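# Kapitel 4: Eingabegeräte für mobile Spielsysteme

Ein Controller übersetzt Bewegungen der Hand in Steuersignale. Dieses Kapitel behandelt Aufbau, Anschluss und Latenz ansteckbarer Bedienelemente für Smartphones. Vorausgesetzt werden die Grundlagen der Signalverarbeitung (siehe S. 70).

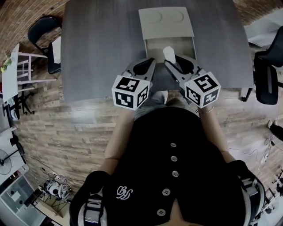
## 4.1 Begriffe

Als *Halterung* gilt der mechanische Teil, als *Bedieneinheit* die Gesamtheit der Tasten und Sticks. Die Bezeichnungen folgen Kramer und Bataineh.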